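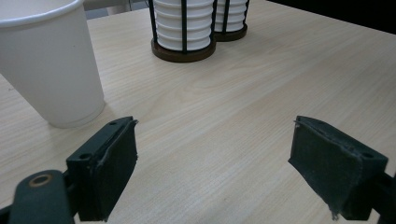
A reader in Montoya wrote to ask me why a paper cup doesn't go soggy the second you pour water in it, when a paper towel turns to mush. Her little brother says it must be magic paper. She says it must be plastic pretending to be paper. Who's right?

Well, she's a lot closer than he is! But there's a bit more to it, so let's start with what paper is.

What is paper made of?

Paper is mostly tiny threads called fibers, and most of those come from wood. If you tear a piece of notebook paper slowly and hold it up to a window, you can see the fuzzy edge where the fibers have pulled apart. That fuzz is my favorite thing to show people (I have ruined a lot of notebooks this way).

To make paper, you mix the fibers with loads and loads of water until it looks like thin oatmeal. Then you spread it out flat on a screen, let the water drain, press it and dry it. As it dries, the fibers grab on to each other. There doesn't even have to be any glue.

So why does it fall apart?

Wood fibers love water. When paper gets wet, water sneaks into all the little gaps between the fibers, and the fibers soak it up and get fat. They let go of each other, and your nice strong sheet turns back into something like the oatmeal it came from.

Water is very good at sneaking. It can even climb up through paper! Scientists call this capillary action, and you can say it like this: CAP-ih-lair-ee. Dip just the corner of a paper towel in a glass of water and watch the wet part creep upward.

The secret is in the lining

Run your finger around the inside of a paper drinking cup. It's usually smoother than the outside, right? That's because most paper cups have a very thin layer on the inside that water can't get through. Often it's a kind of plastic. Some cups use a plastic made from plants, and a long time ago many cups were coated with wax. It's a raincoat for the paper, only the rain is on the inside.

That layer does a second job, too. When the cup is being made, a flat piece of paper shaped like a fan gets rolled around and the two edges overlap. The machine heats the lining so it melts a little, and then it sticks the edges together as it cools. The bottom is a separate circle, and it gets stuck on in much the same way. Next time you finish a drink, look for the line down the side. That's the seam!

And what about the rolled part at the top? It's there to make the cup stiffer. A flat piece of paper bends easily, but a piece rolled into a tube is hard to bend. It feels nicer on your lips as well.

Try it yourself

You'll need a sheet of plain paper, a wax crayon, a spoon and some water. Ask a grown-up where you can make a small mess.

Draw 2 squares on the paper, a little bigger than a postage stamp. Color one of them in with the crayon, pressing really hard, so there are no white spots left. Leave the other one plain. Now drip a little water on each and wait.

On the plain square the water spreads out and sinks in. On the crayon square it should sit up in a round bead, and you can roll it around by tipping the paper. If yours leaks through, you probably missed a spot – go over it again and have another try. I did mine with a purple crayon and had to do it twice.

Can you recycle them?

This is a tricky one. The paper part could be used again, but the lining has to be taken off first, and not every recycling center has the machines for that. Where I live, in Nurkport, they go in the regular trash, but over in Skanness there's a special bin for them. Ask a grown-up to help you find out the rules in your town.

You can also use a cup again at home. Poke a hole in the bottom, fill it with soil and plant a bean. I have 13 of them on my windowsill right now, and one bean is already leaning on the glass!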